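## Comparing two gripper settings in the kitchen simulation

Before you change the fingers on the real arms, please try the settings in simulation first. It takes one morning and it saves many broken cups. I use the Setmont controller, but the steps are the same with others.

1. Load the kitchen file and set the random seed to 3142.
2. Choose the narrow finger opening and save it as "Andby".
3. Run 11 attempts on the same small object, then stop.
4. Repeat with the wide opening.
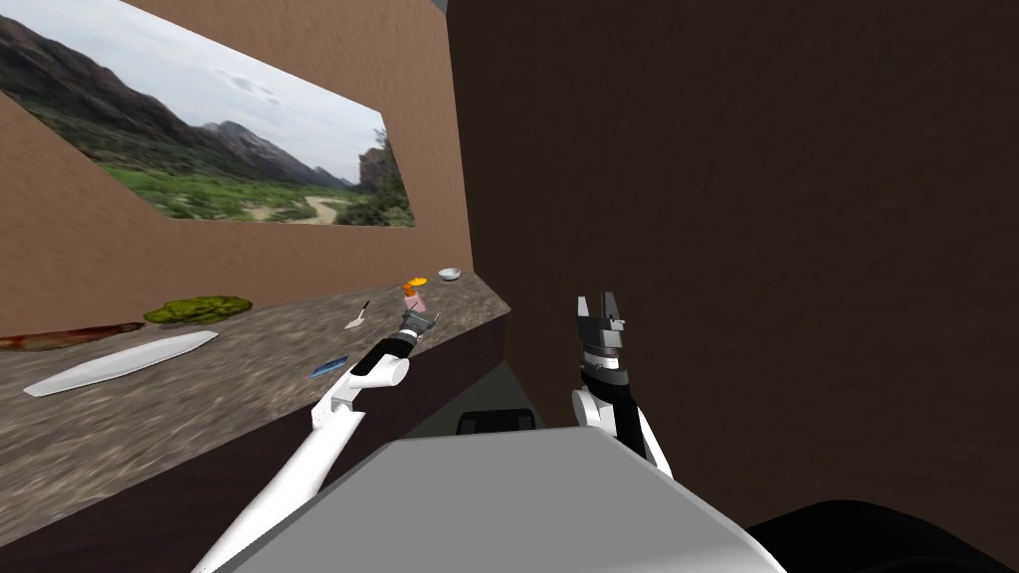 The gripper opening is the value which people most often set wrong. They make it wide to be safe, and then the fingers push the neighbouring object away. A good test is therefore an object with something close to it. I take the pink cube near the back corner of the counter, with the small orange object on top of it or just behind it, and I reach for it with the left arm. Keep the right arm raised near the body - its gripper should stay open and empty.

Write down each attempt by hand, also the failed ones. Hedvig Bakke made a simple sheet for this with two columns, one for each opening. If the results are almost equal, choose the narrow one and repeat with a new seed.

Last change: 2026-03-27, step 3 corrected after a remark from Bheki Nkosi.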